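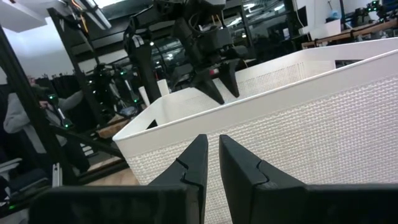 Gert Chauke would leave the robot out of it for the first session and have everyone write down what they think a demonstration is. Fair enough, and we will do that at the start of the February class. My worry is that people write "showing it what to do" and stop there.

Week 3: Teaching by hand and by remote control

Read the Pinia handout first. It claims a beginner can teach an arm a simple pick in 30 demonstrations. I don't believe it, or I don't believe it means much. Ask what was changed between one demonstration and the next. If the basket stays put and the same person does all 30, you have one demonstration with a bit of wobble.

Two ways of showing

By hand: you take hold of an arm and move it. If it is a leader arm, a second arm copies you. You feel the weight of your own arm and very little of what the other one is touching.

By remote control: a joystick, a headset or a keyboard. Slower, and people get tired and start cutting corners. The recording keeps the cut corners.
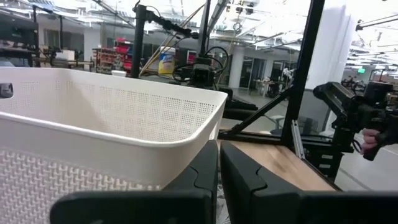 Either way, the person doing the showing has eyes, and uses them. They look round the side of a basket to see past the rim. The robot learns only from what its own cameras saw, so a move that made perfect sense to the operator may have no visible cause in the data. Seraina Eder calls this cheating. I think that's a bit strong, but mark it when you find it.

For the practical

Go through the 23 Zadlow recordings in pairs. For each one, note where the operator pauses and whether you can tell why from the wrist view alone. Throw out nothing yet.

Bring one claim from the Pinia handout that you would want tested, and say how you'd test it.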